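Colored Plastic Tumblers, Set of Three (Pink, Light Blue, Lime Green)

Home > Kitchen and Table > Everyday Cups > Sold by Amini

Item 425
In stock at our Beltuscombe store and online

Plastic cups get oversold. Look through any catalog and you will read that a cup is going to brighten your mornings, organize your desk and teach your children to pour. We sell this set because people keep asking for plain cups in different colors, and it does that job. If you already own cups you like, keep using them.

What you get

Three open-top plastic tumblers: one pink, one light blue, one lime green. No lids, no handles, no straws. They are all the same shape, so the color is the only thing that tells them apart. The sides are close to straight, with a slight taper toward the base and a rolled rim at the top.

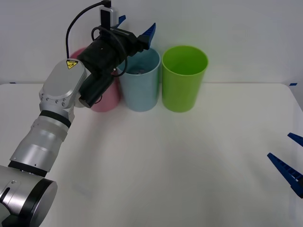 The maker, Jona, calls this a "coordinated trio." We would argue with that. The pink and the blue are soft and pastel and go together well enough. The green is a good deal louder, and if you want three colors that look as if they came off the same paint card, you may find it annoying. Our buyer wanted it swapped for something quieter. Jona said no, and the set has sold fine as it is, so perhaps our buyer was wrong.

What people use them for

Drinks, mainly. After that it is whatever small stuff collects on a table: pens, toothbrushes, paint water, loose hardware, game pieces. The three colors help if you want to sort things, or if three people in the house each need to know which cup is theirs. It works as long as everyone remembers their color, and in our experience that lasts until the dishwasher is full.

As pen holders they are passable. A tall plastic cup with nothing in it has no weight to speak of, and a few long paintbrushes leaning the same way will tip it. Put something heavy in the bottom first or buy a proper pot. We stock the Sornudix desk pot (item 63), which costs more and stays where you put it.

About the matte finish

Jona's sheet says the finish "resists fingerprints." So does every matte surface, for a while. What we can say from the set in our staff kitchen is that it hides light scratches better than shiny plastic does. It also holds on to coffee. The pink one had a brown ring inside by the end of April and it has not fully come out, even with baking soda. Water, milk and juice have given us no trouble. Tomato soup we would keep well away from it.
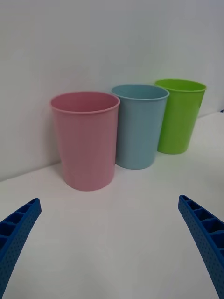 Do they stack? Yes, one inside another, though not as neatly as we'd like. There is a small step in the wall of the cup, low down, where it narrows, and the stack seems to settle there. Press down hard and you will be twisting them apart at the sink. Dropped in lightly they come out again without a fight. If shelf space is your reason for buying, try a pair in the store before you decide – the display set is by the register.

Care

Top rack only. Hand washing is kinder to the finish. Do not microwave. Jona's earlier leaflet said short reheating was fine and the current one says it isn't, and we are going with the current one. If you have the old leaflet in a drawer, throw it out.

Size

Capacity is 16 ounces, filled to the very brim. For a drink you plan to carry across a room, expect less. We mention it because the number on the box is the brim number and the box does not say so.

Price and packs

Set of three, one of each color: $16
Case of 33 cups, 11 of each color: ask at the counter or by email

Single colors are not sold separately. We have asked. If you lose the blue one, you are buying another set, and we think that is a poor way to treat people who only wanted one cup. Schools and clubs ordering a case can mix colors differently if they give us a few weeks' notice.

Returns

Unused sets can come back within 33 days with the receipt. Used cups can't be returned unless they are cracked or leaking. A color that looked different on your screen counts as a fair reason, and the green is the one that comes back most. Screens vary a lot with bright greens, so we would trust the cup in the store over any photo, ours included.

Related items

Sornudix desk pot, item 63
Jona cup lids – do not fit this set, despite the name on the packet

Page last checked 2023-05-04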